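Ehab Ouazzani
Water softeners, filters, small pumps. I write slowly, English is my third language.

Thread. A customer asked me on Thursday why his softener uses so much salt. I promised him an answer in writing, so I put it where others can read it too.

1/ His softener is a Promer, bought used, installed in a rental house. The salt tank was full in October and he already had to fill it again. He thinks the machine is broken. I think it is the hardness setting.

Four pictures, one place.

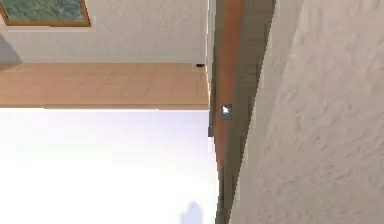
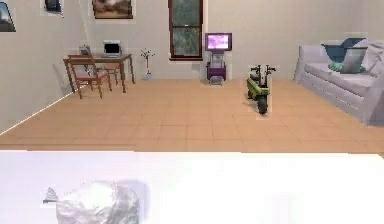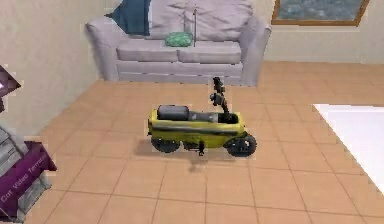
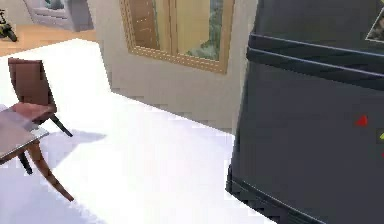

2/ First, what the hardness number does. The softener does not measure your water. It only knows what you type in. From this number and the resin volume it calculates how many gallons it can treat before it must regenerate.

3/ If you type a number too high, it regenerates too early. Each time it uses the full dose of salt, even when half of the resin is still good. So the water is soft, nobody complains, and the salt goes down the drain.

4/ If you type too low, you save salt, but for the last day or two before regeneration you get hard water. You see it on the kettle and the shower glass.

5/ Now the units. My customer has a lab paper that says 200. He typed 200. But the paper is in ppm (milligrams per liter, as calcium carbonate) and his control valve wants grains per gallon.

6/ One grain per gallon is 17.1 ppm. So 200 divided by 17.1 gives 11.7, and we round up to 12. On his valve the number stopped at 92, because this is the highest it accepts. He thought it was a fault in the display, and left it there.

7/ So his machine believed it had water of 92 grains. With real water of 12 it was regenerating between seven and eight times more often than it should.

8/ Remedios Lozano asks below if iron changes the number. Yes. Many installers add a few grains for each ppm of dissolved iron. How many depends on the maker, so please read the manual for your valve. I have seen three, four and five. If you have a lot of iron, a softener alone is the wrong machine.

9/ Test the raw water before the softener – usually an outside tap, but check that it is not connected after the unit. Let it run for a few minutes first. I use the Fidorik drop kit. Strips are fine to see if water is soft or hard, but for a setting I want drops.

10/ Struan Cowie wrote to me that in his town the utility report gives a range and not one number. Then I would take the upper end, or test at home in two different seasons. City water can come from a well in summer and from a lake in winter.

11/ Also check the salt dose. It is a separate setting, and after a used machine is moved to another house it is often wrong for both. On mine, an Ondstead, it is hidden in the installer menu – hold two buttons for five seconds.

12/ After you change the settings, start one manual regeneration, so you begin from clean resin. Write the old values on a piece of tape inside the lid. I forgot this once and spent an evening on the phone with Zdzisław Tomaszewski trying to remember them.

13/ He had a quote of 1,099 for a new softener. I told him to change the number first and wait a month. The seller, Chraibi, was polite about it and agreed to hold the price.

14/ Next time I will write about drain lines and the air gap. Asmaa Samir has asked me twice already.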